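Sketura Book Notes
Data card and README

Summary

Sketura Book Notes is a set of 840 short reviews of memoirs and essay collections, written in English by readers and lightly edited before release. Each review is paired with a set of tags for tone, subject and reading level. The set was put together at Stolum by Kavitha Sundaram and Chia-hao Choi. This card covers the release of September 12, 2024.

Contents

reviews.jsonl: one review per line
tags.csv: tags, keyed by review_id
books.csv: title, author, publisher, year and page count for each book
style_guide.txt: the guide given to reviewers
CHANGES.txt: differences from the last release

Fields in reviews.jsonl

review_id: string, unique. IDs are never reused, even when a review is withdrawn.
book_id: string, joins to books.csv.
body: the review text, UTF-8, with line breaks kept as written.
stars: integer from 1 to 4, or null. Null means the reviewer declined to give a rating. It does not mean a low rating.
spoiler: true or false, set by the reviewer.
source: "open" for reviews sent in through the public form, "panel" for reviews by the standing panel.

How the reviews were collected

Reviewers chose their own books from a list kept by Li-hua Tsai. The list leaves out cookbooks, travel guides and ghostwritten business memoirs. A book could be reviewed more than once, but not twice by the same person. Reviewers were asked to stay under 400 words. Longer reviews were sent back for cutting and were not trimmed by the editors.

Editing was limited to spelling, punctuation and the removal of private details about people other than the book's author. Opinions were left alone, including ones the editors thought were wrong. Quoted passages were checked against the print edition where one could be found. Where the reviewer worked from an audiobook, quotes were checked by ear and the punctuation is ours.
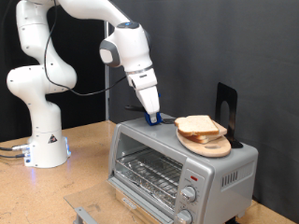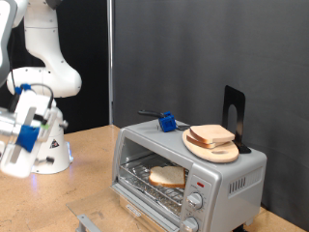
White robotic arm, tabletop base.

Tagging

Each review was tagged by 3 readers working apart. A tag is kept when at least two of them chose it. Tags that only one reader chose are listed in the column minority_tags and should not be merged with the main column without a note saying so.

Tone tags: warm, dry, angry, comic, flat, mixed.
Subject tags: family, work, illness, faith, fame, migration, school, money, other.
Level tags: easy, middle, hard.

"Comic" describes the review and not the book. Early taggers read this both ways, so the whole set was tagged again under the fixed wording. The first round of tags is not included.

"Fame" is used when the review talks about the author being well known. A memoir by a famous person does not get the tag if the reviewer never brings it up.

Known problems

Celebrity memoirs are overrepresented among the open reviews. The panel reviews lean toward small presses. Splits made without regard to the source field will mix two rather different kinds of writing.

Star ratings bunch at the top. Most people who finish a memoir and then write about it liked it. Do not treat the ratings as a fair sample of opinion on any book.

The spoiler field is unreliable. Reviewers disagreed on whether a memoir can be spoiled at all, and the style guide took no position.

Page counts in books.csv come from whichever edition the reviewer had. Large-print editions are marked in the notes column where we knew about them.

Some reviews refer to the jacket copy or to the reader of the audiobook. These were kept. A search for "narrator" will return both audiobook readers and the first-person voice on the page.

Suggested splits

The file tags.csv has a split column with the values train, dev and test. All reviews of one book fall in the same split. If you make your own, group by book_id first. Reviews of the same book often quote the same lines, and a plain random split will leak them.

Use and terms

The reviews may be used for research and teaching. Reprinting a full review needs the consent of its writer, which we can ask for on your behalf. Quotes from the books remain under the terms of their publishers.

Withdrawals

A reviewer may withdraw a review at any time. Withdrawn IDs are listed at the end of CHANGES.txt. Please drop them from local copies.

Maintenance

Cuiping Yao handles corrections to the tags. Kai-wen Pan handles books.csv and anything to do with editions. Include the review_id or book_id in your message. The next release is planned for November and will add a column for translated works.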